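Part 3: Setting up the shared recipe list in Kolleo

Okay, so you've got Kolleo installed and you've made your account. If you haven't, go back to Part 2 and do that first, I'll wait. This part covers getting your recipes out of wherever they live now (mine were in a shoebox and about three different email folders) and into one list that everybody in the house can open.

Set aside an evening. My first go took me 40 minutes for a small batch, and that was with me stopping to read every single old card out loud.

Before you start

You need the sign-in name and password from Part 2, and the email address of each person you want to share with. I run it on an old Fankhauser tablet that stands on the kitchen counter, but a phone works too. The buttons are just closer together.

3.1 Make the list

1. Open Kolleo and tap the plus sign at the top.
2. Pick "New list" and then "Recipes." There's also a choice called "Notes," and it looks almost the same, but it won't scale servings later.
3. Type a name. Keep it short! Long names get chopped on the phone. Mine is just "Suppers."
4. Tap "Save." You'll land on an empty page with a search bar.

Note: You can rename the list whenever you like, but anyone you've already shared it with will have to close the app and open it again before they see the new name.

3.2 Type in your first recipe

5. Tap "Add recipe" and give it a title.
6. Fill in "Serves" before you do anything else. Kolleo uses that number for all its math, and if you leave it blank it quietly puts in 2. I found that out with a pot of lentil soup meant for the whole family.
7. Enter the ingredients, one per line, amount first. So "5 carrots" and never "carrots, 5."
8. Put the method in the big box underneath. Leave a blank line between steps and it will number them for you.
9. Tap "Save."

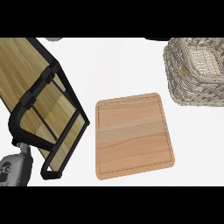 If you mistype an amount, tap and hold the line and choose "Edit." A quick tap crosses the ingredient off instead, like on a shopping list, and I still do that by accident all the time. Tap it again to bring it back.

Caution: "Clear" in the corner menu empties the whole recipe, and there is no undo. I lost Hermine Riedl's plum dumplings that way, and had to call her up and ask for the whole thing a second time. She was very nice about it.

3.3 Bring in a pile at once

If your recipes are already typed up somewhere, you can skip most of the tapping.

10. Save them as a plain text file, with a row of three equal signs between one recipe and the next.
11. In your list, open the corner menu and choose "Import."
12. Pick your file and wait. Don't switch to another app while the bar is moving.
13. Check the count at the end against what you had.

Note: Import takes up to 35 recipes per file. If you have more, split the file and run it again – it adds to the list and leaves the old ones alone. Files from Florkelov come in fine, but the ones from Rotach lose their fractions, so look through those by hand. A half teaspoon of salt turned into 12 in my bread recipe, which would have been quite a loaf.

3.4 Share it

14. Tap the little figure next to the list name.
15. Enter an email address and choose "Can view" or "Can edit."
16. Tap "Send." The invitation shows up as waiting until the other person opens it.

I started everyone on "Can view" and then changed it for the people who really cook. Konrad Nägeli wrote to ask me if two people can edit the same recipe together. They can, but whoever saves last wins, so shout across the room first.

If the invitation never arrives, check the junk folder, then tap "Send again." Meal planning is in Part 4, and you'll want at least a handful of recipes saved before you open it.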